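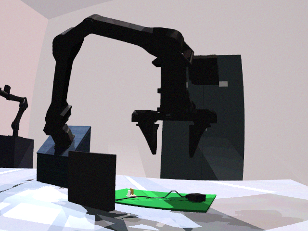 1/ A cable job, a 1000-run sim report, and a fault I don't believe has been fixed

2/ Murdo Baxter sent me the Rernine writeup on the Droduvetti cell and asked what I thought. Short version: I think they found a bug in the simulator and called it a fix for the robot.

3/ The task is dull on paper. Green board flat on the table, thin black cable lying along it, two-finger gripper comes down from above. Pick up the cable, route it, let go, back off.

4/ What went wrong in January, on the real cell at Alness: the arm let go and started up while one finger still had the cable. It pulled the board 83 mm before the stop tripped. Bent fingertip, dead board, no one hurt.

5/ The log says "gripper open" at the moment the arm began to lift. So the controller believed it. Fine. Who told it? The open signal is the command echoed back. It is not a reading from the fingers. That's on page 2 of their own report and then it never comes up again.

6/ Now the sim. They ran the job 1000 times with a new delay before the lift and got zero snags. Great! In the sim the fingers open when you tell them to open. Every time. You could run it until next winter and never see the January fault.

7/ Their cable model is also kinder than any cable I've handled. No kinks from the reel, no sticky jacket, no memory of being coiled up for six weeks. I asked Staniforth (they built the fixture) if anyone had measured the real one. Still waiting.

8/ Somebody will say the delay helps anyway. Maybe. If the finger is slow, a longer wait covers it. If the finger is stuck, you've just made the robot wait politely before it drags the board off the table.

9/ What I'd want before it runs again: a real position reading on both fingers, a force limit on the lift that trips well short of 83 mm, and the stuck finger put into the sim on purpose. Make it fail first. Then show me the fix catching it.

10/ Murdo's reply, 27th March: restart is "provisionally approved" on the strength of the sim runs. I've asked who signed. Ticket 1363 is still marked open, so at least the paperwork agrees with me.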